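# About Ornwood

Ornwood is a small school for grown-ups who've lost their patience. With kids, with bosses, with themselves mostly.
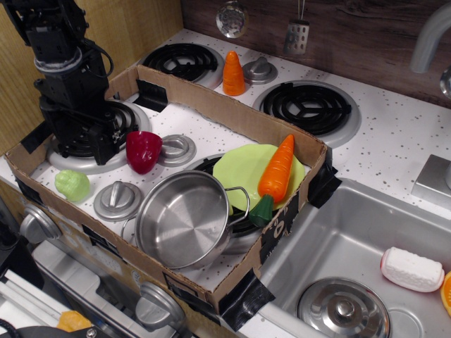

Started as a Sunday talk in Skoden, 16 chairs, bad coffee. People kept coming back so we kept talking. Now it's evening classes, a weekly letter (370 readers, hello all of you) and one long weekend every June over in Pledusau.

What we teach: waiting. Listening before you answer. Saying sorry without the "but". Faith comes into it, you don't have to share ours. Bring your doubts, plenty of us do.

No certificates. No levels. Classes are pay what you can, the June weekend is 239 a head with meals and a bed.

We meet upstairs at the Hubmann building, side door, ring twice. Stairs are steep so write ahead if thats a problem and we'll move down to the ground floor.

New term list going up soon, still waiting on to dates. Check back or get on the letter.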